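Service Automation, Unit 4: Can a machine do the kitchen work yet?

Please read these notes before the lab hour. They replace the older handout, which had only the shop-floor part.

In a factory, the task is cut to fit the machine. At the Lindqvist packing line, which we studied in Unit 3, one arm repeats one movement and the boxes arrive always in the same position. A home kitchen gives no such help. The knife is today on the board and tomorrow in the drawer.

In our course simulation, Nilteo, we ran 400 trials of simple chores. Of these, 186 were completed without a stop. Opening a door by its handle went better than I expected. Picking up small or thin things went worse, and cutting food we did not try at all.

Keep three questions in mind. Can the arm reach the object? Can it hold it safely? Does it know when the task is finished? The third one is the most difficult, and students often forget it.

Two views of the simulated kitchen, first the cutting board and knife, then the toaster oven:

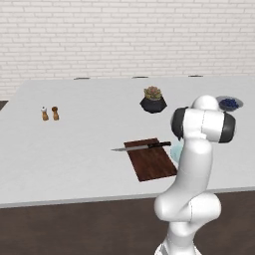
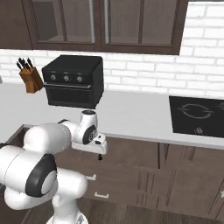 Estville, 6 June 2022

For the lab: choose one chore that belongs to this kitchen and write it as a list of single movements, no more than 13. Mark each movement where the arm must touch something sharp or something that could be hot. Bring the list on paper. Groups who use the Wotine planner should also bring the printed log.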